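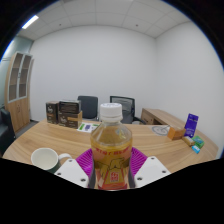 Bottled drink, red and gold label.

Gurkullow: a little list of drinks label words

Hello! I'm Minoru Kamata and this is the README for Gurkullow, a word list I've been putting together in my spare time (mostly on trains). It collects the words and short phrases printed on soft drink labels, with a plain English meaning next to each. I started it when I wanted to know what the small print on my drinks said and got fed up with looking up the same words over and over.

What's in it

There are 776 entries in one file, words.csv. Each row has the word as printed, how to say it, what it means in English, and a notes column where I've rambled a bit. 600 of them are Japanese and the rest are Chinese, traditional and simplified mixed together. Sorry about the mixing, I do mean to split them up at some point!

There's also a much smaller file, storage.csv, with just the "keep cool once opened" type of sentences. Those are a pain to translate word by word, so I kept them whole.

How I made it

I typed everything by hand. The first 100 rows came from an old notebook and they're the roughest, so if you spot something odd it's probably in there. After that I used Lollell, a tiny script of mine that flags repeats and stray spaces. My neighbour Fujimoto read through the Japanese half and fixed a good number of readings, and I'm very grateful.

Things to watch out for

Flavour names are a mess. Makers love a made-up word, and I've only guessed at some of them (look for a question mark in the notes). 11 rows have no pronunciation at all yet. Please don't use any of this to check for allergies, I'm a keen amateur and that's as far as it goes.

Using it

Help yourself, for anything you like. The Plurkurgate flashcard app opens words.csv as it is, but turn off "trim notes" first or it chops the longer ones in half.

Last updated 11/21/24. The next batch should be up in January, and it's mostly barley tea.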